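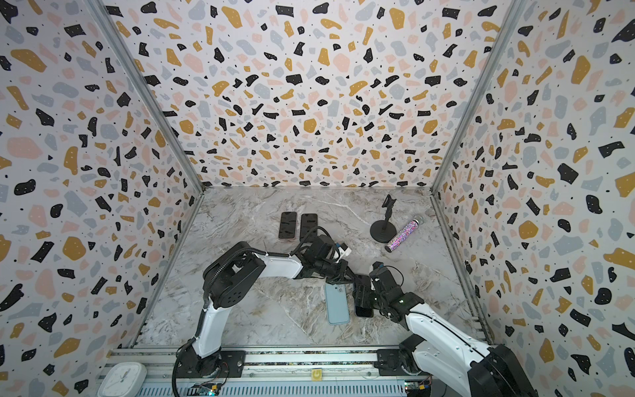 Four phones and a microphone stand: collecting demonstrations at Stivau

2020-12-26

The booth at Stivau has a marble-patterned floor and walls printed with coloured terrazzo chips. It was bare aluminium and white board until May, when the patterned panels went in. The woman who runs the collection sessions says she still gets asked whether someone was trying to cheer the place up.

"It was a background problem," she says. "We had 1000 episodes on plain white and the model did well on plain white. Then we moved it to a bench at Budmont and it was lost. Now we swap the panels. This is one of the busier ones."

Stivau gathers examples of two-armed handling tasks, which are used to train a control model called Morkent. An operator moves the two arms through a task and the joint positions and camera views are recorded together. One run through a task is an episode. A finished set for a single task has 1000 of them, and the current job is phones.

She wanted phones early on and was talked out of it.

"People said they were too easy. It's a flat rectangle. But a flat rectangle on a hard floor is a rotten thing to pick up. There's nothing to get under. You have to come at the long edges, and if you're a few millimetres out you just push it along."

The trick the operators settled on is to grip a phone by its sides and bring it up on end, so that the other arm has a clear face or edge to work with. Most of the set involves some version of that. Three black phones and a light blue one are in use. The blue one lies face down with its pale back showing, and two of the black ones are left face up side by side, close together.

"The close pair is deliberate," she says. "If every phone has clear space around it, the model never learns that a neighbour can get in the way. So we set some out tight and some out wide. The operator gets a card with the starting layout and sets it out by hand, near enough. Near enough is good. I don't want it measured."

The small black stand with the clip on top is from the same kit of props, and so is the sequined microphone, purple, pink and silver, that lies on the floor near it. Neither is touched in most of the phone episodes. I asked whether they were there to confuse the arms.

"A bit. They take up room, and the sequins throw light everywhere, so the camera sees something slightly different each time. There's a separate task where the microphone does get handled. That one is slow going."

The hard part of the work, she says, is the middle of the floor. Both arms can reach it, and that is where the wrists and grippers come close to each other. New operators tend to park one arm out of the way and do everything with the other. Those episodes are kept out of the set.

"If the person only uses one arm, so will the model. We tell them to keep the second arm over the work, ready. It feels crowded at first. After their first 100 episodes they stop thinking about it."

Not every mistake is thrown out. A phone that slips and is picked up again stays in, marked as a recovery. An episode goes in the bin if the arms touch, if a cable snags, or if the operator stops for more than a few seconds to think. Pauses were the thing she had not expected to matter.

"The first model we trained had picked up hesitating," she says. "It would go down to the phone and wait there. We went back through the recordings and that was us. We were all waiting there."

Checking takes almost as long as recording. Each episode is watched once at double speed by someone who did not record it, and a written label is attached saying what was done and with which arm. Rustad, which shares the building, wrote the labelling software and has been asked several times for a shortcut key to undo the last entry.

The plan is to reach 4000 episodes over four handling tasks before any of the sets goes out. She would also like softer objects on the floor, gloves and cloth bags, and a darker set of panels.

"Black phones on a black floor," she says. "The operators aren't keen. They can't see the edges either - but that's the set I'd most like to have."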